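Grasp pose drifts after switching planner (CPU insertion)

tmirani
Moved our insertion cell from the old Zollitz planner to Flusum in August. Since then the processor arrives over the socket rotated slightly, always the same way. Hand-eye calibration redone twice, no change. Control loop runs at 300 Hz. Anything in Flusum that touches the tool frame?

kestrel64
Check whether it reads the tool frame from the URDF or from the controller. Ours took it from both and added them.

tmirani
Controller only. I printed the transforms at every step and they match.

pirzada_ben
It's your calibration. A constant rotation is nearly always calibration. Twice with the same board and the same poses gives you the same error twice.

kestrel64
Don't agree. If it was calibration he'd have seen it with the old planner as well.

pirzada_ben
Unless the old planner only approached from one side. Does it?

tmirani
It did, yes. Flusum picks whichever approach is cheaper.

Ylva Hellström
We had this at Burnmont. The wrist camera estimates the part pose once, before the fingers close, and Flusum keeps that estimate for the rest of the plan. If the part turns while the fingers close, the planner never hears of it. Estimate the pose again after the grasp, with the part held up in view of the wrist camera.

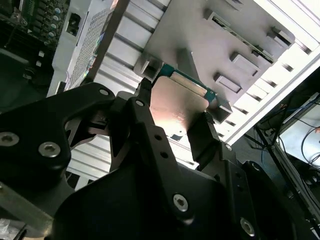 Mask out the fingers first or the edge fit will lock on to them. I'd also throw away saturated pixels, as glare on a metal lid pulls the fit sideways. We keep the last 4 good estimates and take the median.

pirzada_ben
That hides a bad calibration, it doesn't fix it.

Ylva Hellström
It would show up as an offset that changes with wrist angle. Easy to log both.

tmirani
Will add the second estimate and log wrist angle next to it. Is the mask static?

Ylva Hellström
One per gripper opening, loaded from file.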